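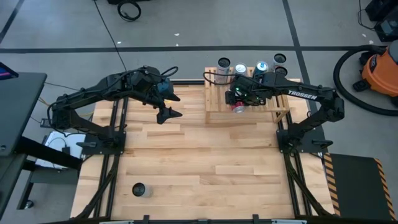 Week 4 notes - Storing cans and drinks, small café
Instructor: Dymphna Corrigan. Notes typed up by Catinca Stoica, sorry for the gaps

Last time: dry goods. Today cans. Sunday group gets the same handout.

RACKS
- Open slat rack, pine or similar. Air gets through, you can see what's in there without lifting anything.
- Upright along the back = labels face out, easy to read. Lying down in front = rolls toward you, good for whatever sells fastest.
- Mixed row is fine for a display. For stock, one drink per row!! Otherwise the count takes forever.
- Check slat gaps before buying. Slim cans tip if the gap is too wide.

ROTATION
First in, first out. New cans go to the back, old ones come foward. Date is usually on the bottom of the can so look BEFORE you stand it up. Dented on the seam or bulging = out, don't taste it, don't argue.

Ginevra asked about cans lying down vs standing. Makes no difference to the drink. Only matters for space and whether they roll.

CUPS
Separate from the cans, own spot on the counter. Customer cups stored upside down on a clean liner; turn one up only when you're about to pour. Black cups hide coffee stains, so wipe inside with a white cloth and look at the cloth.

WORKTOP
Butcher block style tops: wipe spills right away, sugar gets sticky in the joins. Don't leave a wet can standing, you get a ring. Oil it when it looks dry. Not the lemon spray. Damp cloth, then dry cloth.

NUMBERS (from the board)
Talebi café, case study: 500 cans in a normal month, 1,000 in the summer ones. Same rack both times, they just refill more often. 2 people on refills, one calls out the dates, one places.
Remedios thinks a second rack would of been cheaper. Discuss.

FOR NEXT TIME
Draw your own rack layout, top view, pencil is ok. Mark front and back. Say which drink goes where and what you'd move in hot weather. 2 pages max.
Reading: the Zirnby storage sheet, first half only

Room changes to the one next to the stairs, bring a cloth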